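Regrouting a Tiled Wall: Removing Old Grout and Applying New

Contents
Before you start
Choosing a grout
Removing the old grout
Mixing
Applying
Cleaning off haze
Sealing
Common faults

Before you start

This guide covers cement-based grout on interior ceramic and porcelain wall tile. It does not cover natural stone, glass mosaic, or swimming pools. Epoxy grout is mentioned where the procedure differs, but the instructions on the package take priority.

Check the tile before anything else. Tap each one with the handle of a screwdriver. A hollow sound means the adhesive has let go behind it. Loose tiles must be taken off and reset, and the adhesive must cure fully before the joints are filled. Regrouting over a loose tile produces a cracked joint within a few months.

If the wallboard behind the tile gives under thumb pressure, stop. The wall has a moisture problem, and new grout will not fix it.

Tile made before the 1980s may have been set in asbestos-containing adhesive. Have a sample tested before using any power tool on it.

Tools and materials

Manual grout saw, or an oscillating tool with a carbide blade
Vacuum with a brush attachment and a fine-dust filter
Rubber grout float
Margin trowel
Two buckets
Grout sponge with rounded edges
Painter's tape
Grout, in one batch number if possible
Silicone caulk in a matching color
Safety glasses, gloves, and a dust mask rated for silica

Choosing a grout

Joint width decides the type. Use unsanded grout for joints up to 1/8 inch. Use sanded grout for anything wider. Unsanded grout in a wide joint shrinks and pulls away from the tile edge. Sanded grout in a narrow joint does not pack properly and can scratch a soft glaze.

Our test walls are grouted with Stokar Fine, which is unsanded, and Gundico Wall, which is sanded. Both come as a dry powder.

Color is the second decision. A grout close to the tile color hides small variations in joint width. A darker grout outlines every tile and shows every error in the layout. On a staggered pattern the vertical joints should line up in every second row, and a contrasting grout makes any drift easy to see.

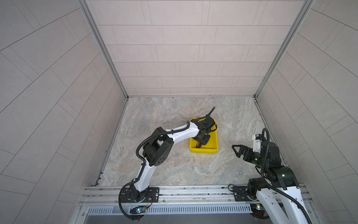

Clarkari Surfaces Team

Dry grout samples on the tile for at least one day before deciding. Wet grout looks darker than it will when cured. View the sample under the lighting that will be used in the room, and again in daylight.

Removing the old grout

1. Tape over drains and cover the tub or counter with a drop cloth. Grit scratches enamel.

2. Start with the vertical joints. They are shorter, and the blade is easier to control over a short run.

3. Cut down the center of the joint first, then work toward each edge. Keep the blade off the glaze. Do not lever against the tile.

4. Remove grout to at least two-thirds of the tile thickness. A thin layer of new grout over old will flake.

5. Cut out all caulk at inside corners and at the tub or counter line with a utility knife. Scrape off the residue and wipe with denatured alcohol.

6. Vacuum the joints, then wipe the wall with a damp sponge. Let the joints dry overnight.

An oscillating tool is faster but generates fine dust and heat. Run it at low to medium speed. Replace the blade when it begins to skate across the joint.

Mixing

Put the water in the bucket first and add powder to it. For a small wall, one batch of Stokar Fine takes 530 ml of water. Add the last of the water a little at a time. The mix should hold a peak on the trowel and should not slump.

Stir by hand or with a paddle at low speed. High speed pulls air into the mix and leaves pinholes in the cured joint. Let the mix stand for ten minutes, then stir again. Do not add water after this point. Extra water weakens the grout and causes blotchy color.

Mix only what can be applied in half an hour.

Applying

1. Dampen the joints with a barely wet sponge if the tile body is porous. Glazed porcelain can be left dry. There should be no standing water.

2. Load the float and press the grout into the joints with the float held at a low angle. Work diagonally across the joints, from the bottom of the wall to the top.

3. Make a second pass from the opposite diagonal.

4. Raise the float to nearly upright and scrape off the excess. Cross the joints diagonally so the edge of the float does not dig in.

5. Leave inside corners and changes of material empty. These joints move and must be filled with silicone.

Keep each section small. Over 4 square feet at a time is hard to clean before the grout sets, unless two people are working.

Cleaning off haze

Wait until the grout in the joint is firm to the touch. Wring the sponge out hard. Wipe once diagonally, turn to a clean side, wipe once more, and rinse. A wet sponge washes pigment out of the surface and leaves light patches.

After the wall has dried, buff the remaining haze with a dry microfiber cloth. If it does not come off after a day, use a sulfamic acid cleaner at the dilution printed on the label, and test it on one tile first.

Sealing

Let cement grout cure for 72 hours before sealing. Epoxy grout needs no sealer. Ji Penetrating Sealer is applied with a small brush along each joint, left for five minutes, and wiped off the tile face before it dries. Apply a second coat the same way.

Fill the corner joints with silicone after the sealer has dried. Tape both sides, run the bead, tool it once, and pull the tape while the silicone is wet. Keep the shower off for 24 hours.

Common faults

Powdery surface: too much water in the mix, or the joint dried too fast. Remove and redo.

Pinholes: air in the mix, or joints not packed. Fill with a small amount of fresh grout within a day.

Hairline crack along a corner: grout was used in a movement joint. Cut it out and replace with silicone.

Uneven color: two batch numbers, or uneven sponging. A colorant sealer will even it out.

Related pages
Resetting a loose wall tile
Cutting tile around an outlet
Replacing caulk at a tub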